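Search the guides
Home | Inverters | Batteries | Monitoring | Support

Section 3: Connecting the Brirnalum home battery to your solar inverter

Read the whole section before you start. A licensed electrician must make the AC connection.

1. Turn off the solar disconnect, then the main breaker. Wait six minutes for the inverter to discharge.

2. Remove the lower cover of the battery cabinet and set the screws aside.

3. Run the two DC cables through the left opening. Red goes to the terminal marked +, black to the terminal marked -.

CAUTION: Battery terminals are live at all times, even with the switch off. Wear insulated gloves.

4. Plug the data cable into port B. On Skusari inverters the port is behind a rubber flap - pull it down, do not cut it.

5. Refit the cover. Turn on the battery first, then the main breaker, then the solar disconnect.
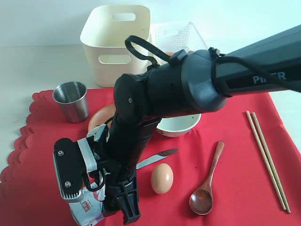 6. Open the settings menu and choose code 39 for a single battery or code 54 for two.

Note: The first charge takes roughly 3 hours in full sun. In February or in cloudy weather, expect it to take longer.

If the status light stays amber, go back to step 4 and check the data cable.

Share (6) | Comments (3)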